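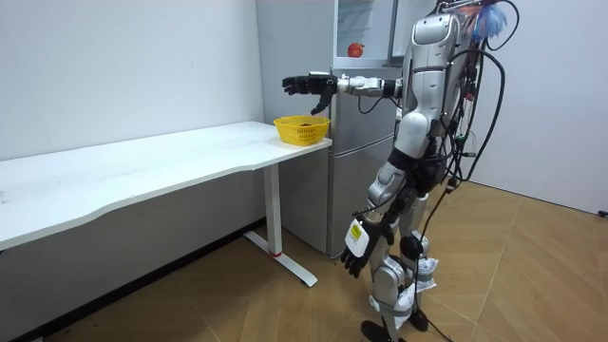
Photo: Naveen Sengar

We use cookies to remember your settings and to measure how this site is used. Accept | Decline | Settings

VOCAL DOUBLING IN THE CHORUSES OF UTIMNESS

by Naveen Sengar
Posted in May
Print this page | E-mail this page

Final report, Introduction to Recorded Popular Music

1. Purpose

This report looks at how vocal doubling is used on Utimness, the second album by the pop group Sikik. Doubling means that a singer's part is heard more than once at the same pitch. It can be done by having the singer perform the line again, or by copying the first recording and changing the copy slightly. The effect is common in pop choruses and is usually described in reviews with words such as "big" or "wide." I wanted to see whether the choruses on this album differ from the verses in a way that can be measured, and which method of doubling was used.

The album was chosen for a practical reason. Sikik released a version with the lead vocals and the backing tracks as separate files, so it was possible to study the voice without the drums and bass covering it. The group's first album is not available in that form.

2. Background

The earliest form of doubling was done entirely by the performer. The singer recorded a full take, listened to it on headphones, and sang along with it as closely as possible. No singer can repeat a line exactly. Small differences in timing and pitch remain, and the ear hears these as thickness. If the differences are large, the ear hears separate singers instead.

Artificial doubling came later. A tape machine played back a copy of the voice with a short delay, and the speed of the tape was varied by a small amount so that the delay was never quite constant. Digital processors do the same job with a changing delay line. The result can sound close to a real double, but the copy has the same vowels, breaths and consonants as the original. A real second take does not.

This difference is the basis of the test used below. If the shape of each syllable is the same in both voices, the double is probably artificial. If the shapes differ, the line was probably sung again.

3. Material

Utimness has 17 songs. All of them were included. Where a song has no clear chorus, the section that repeats the title line was used in its place. Spoken sections were left out.

The liner notes say the vocals were recorded at Wiriya, a small studio, and mixed in the same building. They name the singers but do not list equipment or describe how the vocals were treated. I wrote to the studio and received a short reply confirming that no session notes were kept.

4. Method

Each vocal file was loaded into Butudex, the audio analysis program used in the course. The files were cut by hand into verse and chorus sections. The cuts were made at the breath before the first word so that no consonants were lost.

The following readings were taken from every section:

Stereo width, measured as the level of the side signal compared to the level of the middle signal.
Onset spread, measured as the time between the first and last voice to begin a syllable.
Pitch spread, measured on held vowels only.

Before the width reading, a high-pass filter was set at 800 Hz. Below that point the room sound in the verses varied a great deal from song to song and made the readings hard to compare. The filter was not used for onset or pitch.

Onsets were marked by hand. Butudex has an automatic marker, but it placed many marks on breaths and missed soft consonants, mainly "l" and "w." Hard consonants such as "t" and "k" were used wherever the lyrics allowed it.

The readings were then checked by ear. Two classmates listened to the sections in random order on headphones and wrote down whether they heard a single voice, a doubled voice or a group. They did not see the readings.

5. Results

The choruses were wider than the verses on most of the album. The difference was largest in the uptempo songs. In the ballads the lead voice stays in the middle in both sections, and any added width comes from harmony parts, which were not counted as doubling because they are at a different pitch.

Onset spread also rose in the choruses. The spread was uneven within a line. It was smallest on the first word and grew toward the end, especially where the last word is held. Line endings rarely matched. In several songs the final consonant is heard in only one of the voices, so the other singer or take must have left it out. This is an old studio habit that keeps a row of "s" or "t" sounds from piling up.

Pitch spread was low throughout. The pitch of the doubles had very likely been corrected, since the vibrato on the long notes is flatter than in the single-voice verses.

The syllable shapes differed in nearly all of the doubled choruses, which points to real second takes. The exceptions were 2 songs near the end of the album. In both, the second voice followed the first at an almost steady distance, breaths included. These were marked as artificial doubles.

The listeners agreed with the readings for the real doubles. For the artificial doubles they were split. One heard a doubled voice and the other wrote "single voice, strange echo."

6. Discussion

The readings support the idea that Sikik uses doubling mainly to separate the chorus from the verse. Loudness alone would not do this. The vocal level changes very little between sections, and on some songs the lead is slightly lower in the chorus.

It is less clear why the late songs were treated differently. Both have fast, crowded lyrics, and a second take sung tightly would have been difficult. A delay-based double would save time in that case. With no session notes this cannot be confirmed.

There are limits to the method. Hand marking depends on the person doing it, and I did not have a second person repeat the marks. The released vocal files may also have been processed after the original mix. A reverb tail is audible on several of them, which would raise the width reading even where no double is present. A better test would compare these files with the finished stereo tracks, line by line.

7. Sources used

Sikik, Utimness, album and separate vocal files.
Utimness liner notes.
Butudex user guide, chapters on onset marking and stereo measurement.
E-mail from Wiriya.
Class notes on tape delay and pitch correction.

Print this page | E-mail this page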